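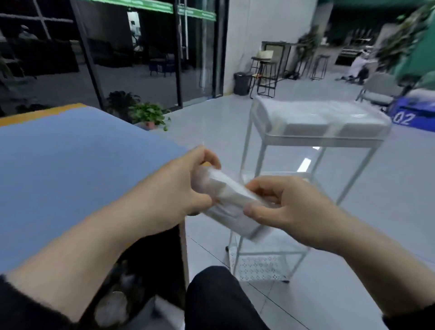
2020-02-28 – cahier d'atelier, essais colle

Repris la série Jindico contre Killow. La fiche de Jindico promet une prise complète en 18 heures. J'y crois moyennement, les éprouvettes de juillet marquaient encore à l'ongle le lendemain.

Collé 46 assemblages en hêtre, bout à bout et à plat-joint mélangés, ce qui était idiot : il faudra trier avant de comparer quoi que ce soit. Serrage à la main, donc pas répétable. Le dynamomètre est toujours chez Shenoy pour étalonnage, pas de date de retour.

Premières casses, plat-joint seulement. Killow lâche dans le bois presque partout. Jindico lâche dans le joint sur les pièces du bas de la pile – colle ou manque de pression, impossible à dire avec ce montage. Je ne conclus rien.

L'argument du « sans solvant » me laisse froid. L'odeur à l'ouverture du pot est la même qu'avant, et le pot de 750 g a pris une peau en surface malgré le couvercle.

Nestley propose de passer à 100 éprouvettes pour « consolider ». Si le serrage varie autant, on consolidera surtout l'erreur. D'abord un gabarit, ensuite on verra.

À faire : séparer les bouts, noter l'humidité du bois (oublié encore), relancer Shenoy. Garder les chutes du lot Killow, bac gris.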